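## 3. Baskets, bags and the small habits of putting produce away

Anyone who has come home with an armful of vegetables knows that the bag is often more trouble than the food. We kept this in mind when choosing what to study, and settled on two very ordinary things, a shallow green basket with holes in its sides and a clear plastic bag that crinkles and spreads wherever it likes.

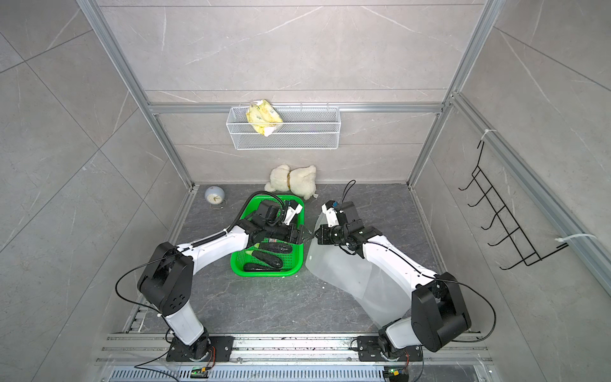
*Hạnh Lâm and Corina Pfister*
Rimia Household Studies, Skoluldale

The basket comes first in our account, as it does in most kitchens we know. It lets air through, it keeps long vegetables from rolling off, and it gives a cook (or a tired parent!) one plain place to look. Cucumbers lie down in it very politely.
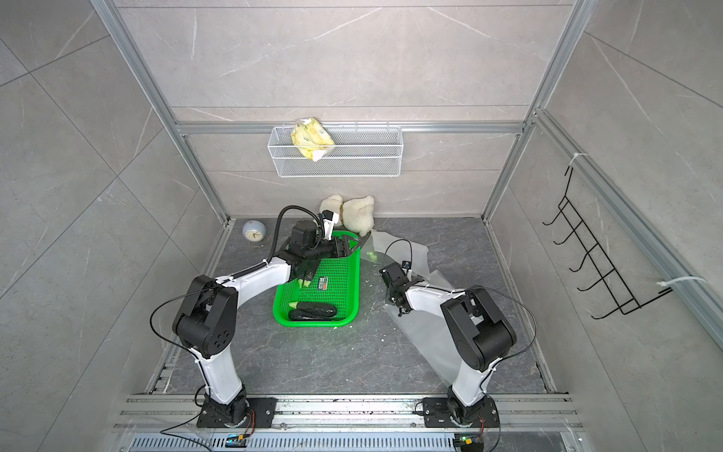
**Figure 3.** Cucumbers in the green tray, with a wire mesh basket on the wall behind.

Eggplants ask for a little more thought. They are fat at one end and narrow at the other, and Zwahlen, whose notes on market stalls at Gruvametti we have leaned on warmly throughout, recommends turning them until they settle against each other. We also like to have the plastic within easy reach before anything is lifted. 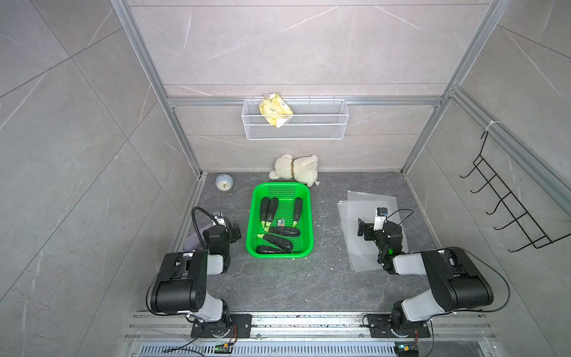
**Figure 3 (continued).** Six eggplants in the basket, plastic sheets to either side.

Bags are where patience comes in. A thin bag clings to itself, and its mouth can be surprisingly hard to find, so we treat opening it as a task of its own and describe it separately from the filling.

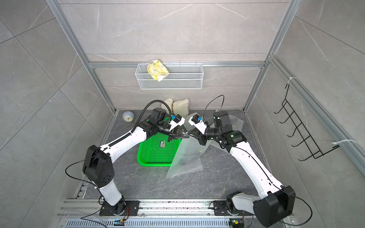
### 3.1 Opening the bag

We begin with the mouth of the bag and the two layers that have to be parted there.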